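Imora 抢先体验值不值得入?玩了一周的来聊聊

阅读时间:3分钟
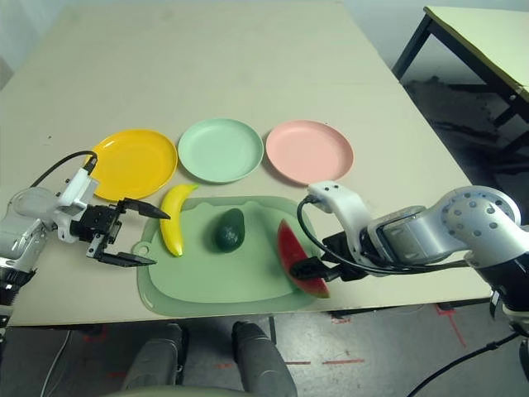 1楼 没油的卡丁

先说我自己,做菜类游戏老玩家了,Imora 抢先体验一开就买了,到现在玩了6个晚上。切水果、摆盘、送餐这套手感真的舒服,手柄震动也调得细。问题是内容太少,Brurkow 那张夜市地图打完,后面就是反复刷单。488金币升一级灶台,刷到我手酸!想问问大家,Didville 那张图到底什么时候开?

2楼 半糖去冰

公告写的是10月。不过他们上次说夏天出联机,现在联机还是隔三差五掉线,我就看看不说话。

3楼 Cúc Nghiêm

我跟楼主感觉不太一样。刷单一点都不无聊啊,前提是别老用默认菜单。把甜品线先点满,连击上90之后小费翻倍,488金币也就两三单的事。我昨晚跟我妹双人打,笑得邻居都来敲门了(对不起邻居)。

4楼 没油的卡丁

回3楼:连击上90……姐,我最高才四十几。有没有手残能用的打法?

5楼 Cúc Nghiêm

有的。开局先别接汤,汤太占灶台。水果拼盘一次备两份,放在出餐口左边,客人一坐下就送。前两关练顺了再碰煎锅。还有,设置里把“自动拾取”关掉,这个开着老是抓错东西,我吃过大亏。

6楼 铁锅炖存档

泼个冷水。我玩了十来个小时,存档坏了两次,第二次是打完 Brurkow 最后一关,整个进度没了。客服回邮件倒是快,让我等补丁。这种状态卖全价我不能接受,建议等打折。

7楼 半糖去冰

存档坏是不是开着云同步?我关了以后没再出过事。

8楼 铁锅炖存档

开着的。可云同步本来就该能用吧,凭什么要玩家自己关。

9楼 Cúc Nghiêm

这点我站铁锅。游戏我喜欢归喜欢,丢存档真没法洗。大家每天手动备份一下,存档文件夹整个复制出来就行。

10楼 阿萝不吃葱

弱弱问一句,La 那个厨师怎么解锁?攻略说要满100个好评,我早就超过100了,角色栏还是灰的。

11楼 没油的卡丁

要在同一个存档里攒,双人模式拿的好评不算。我也是被坑过才知道。

12楼 阿萝不吃葱

啊????那我这一百多个全是跟室友打的……

13楼 半糖去冰

节哀。单人刷第一关最快,一晚上能出来。

14楼 没油的卡丁

试了5楼的办法,连击到61了!汤果然是罪魁祸首。存档也备份了,先不退款,等新图出来再看。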